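Apr 9, 2025
Open day, sim bench, main room

Visitors from Purnon in at start of the day. Garrido did the intro, too long again. I drove, Uriel on the laptop. Task for the demo = floor tidy, cans and bowl, house scenes on the big screen.

Loaded the living room with the fireplace first. Right hand on the bowl, left hand free. 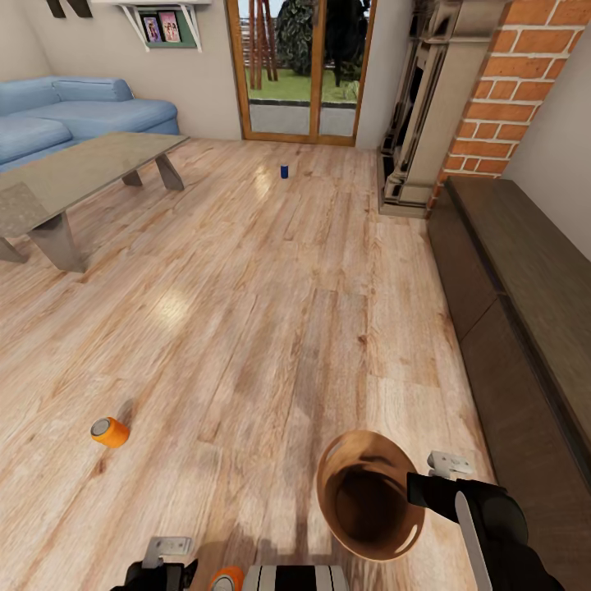

Bowl by the rim, right gripper. Orange can on its side, lower left.

People liked this part, lots of phones out. Somebody from Barnent asked why the arms look so thick, told her to ask Leiva. Physics step was at 2 ms all session, dont change it before the next group.

Second scene is the open-plan one with the stairs. Bigger room, more to steer around. Cisternas wants the table moved for September, I'd leave it. Two orange cans standing in the middle of the floor, bowl right in front of the right gripper.

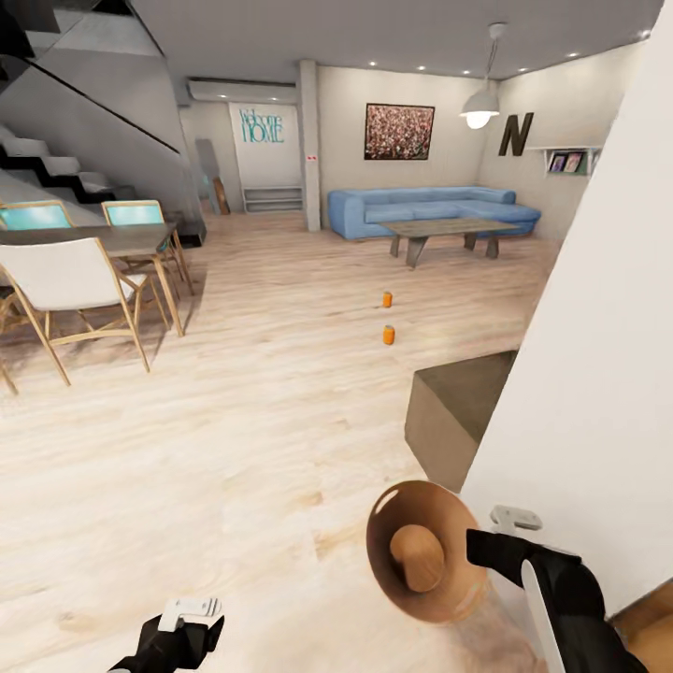

How many practice runs does the policy get before we show it?
We train on 3,000 runs per house, and 4,000 for any house that has stairs.

Handout had the old number, Uriel to fix and reprint. 43 names on the sign-in sheet, last page is hard to read.

To do: spare headset cable, charge the second controler, send Maldonado the scene list. Henríquez slides still on my drive, copy over tonight.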